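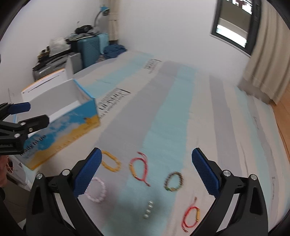

Charred Lentils at Plollavum Point to Early Seed Storage

April 2019 - Archaeologists working at the hillside settlement of Plollavum have recovered a store of charred lentils from the floor of a burned building, the Menetti Institute for Early Farming announced today. The find suggests that the people who lived there were setting aside seed for planting well before the village began to grow wheat or barley in any quantity.

The lentils were found in a shallow clay-lined bin set against the north wall of the building. A fire brought down the roof and sealed the bin under a thick layer of burned mud and reed. The heat turned the seeds to charcoal, which does not rot, and the collapsed roof kept them in place until the excavation team reached the floor last September.

In all, the team counted 1,910 whole lentils, along with a large number of fragments that were weighed but not counted. Weed seeds were scarce. Wild lentils drop their seeds as soon as the pods dry, and people who gather them from the ground tend to bring back a good deal of other plant material as well. The Plollavum store had been picked over with care, or had come from a plot where lentils grew thickly and little else did.

Size was the second clue. Researchers at the institute's plant remains laboratory in Aryee measured each whole seed under a microscope. Most fall within the range known for wild lentils, but the seeds in the bin are more even in size than those found loose elsewhere on the same floor. The team believes that the larger and better formed seeds were being chosen and kept apart. If those seeds were later sown, the practice would count as one of the first steps toward a true crop, even though the plants themselves had not yet changed in any way that can be seen.

The institute notes that lentils are a hard case for the study of early farming. Cereal grains change shape in ways that are fairly easy to spot once people begin to harvest and replant them. Lentils change slowly, and the part of the plant that would settle the matter - the pod, and the way it opens - almost never survives a fire. Wild lentils also produce few seeds per plant, and many of those seeds will not sprout in their first year. Anyone who tried to grow them would have needed a large reserve of seed and some patience.

To test how such a reserve might have worked, staff at the Palesex field station have been growing wild lentils on small plots since the excavation ended. The plots receive no fertilizer and no water other than rain. Half were sown with seed taken at random and half with seed sorted by hand for size. Results from the first growing season are not yet complete, and the institute does not plan to release yields until at least two harvests have been compared.

The burned building stands in the lowest level of the site reached so far. It measures 4 meters across and is nearly round, with a stone footing and a single doorway facing downhill. Grinding stones lay near the hearth. No wheat or barley was found inside. Both appear at Plollavum only in the levels above, which radiocarbon dates place 900 years later. Dates for the lentils were obtained from the seeds themselves, so they do not depend on the age of wood or other material that may have been old when it was burned.

The institute cautions that one bin in one house cannot show how common the practice was. Careful gathering from a very dense wild stand might leave a similar record, and a store of clean seed may have been meant for the cooking pot. Soil samples from two neighboring buildings are now being washed and sorted in Aryee. Over 80 sacks of soil remain to be processed, and the work is expected to continue through the end of the year.

A full report on the lentils, including the measurements for every whole seed, has been submitted for publication. The measurements will be made available to other researchers when the report appears.

About the Menetti Institute for Early Farming

The Menetti Institute for Early Farming supports excavation, laboratory study and field trials on the origins of food plants. It operates a plant remains laboratory in Aryee and a field station at Palesex. Requests for interviews, site plans and microscope photographs of the seeds should be sent to the institute's press office in Aryee.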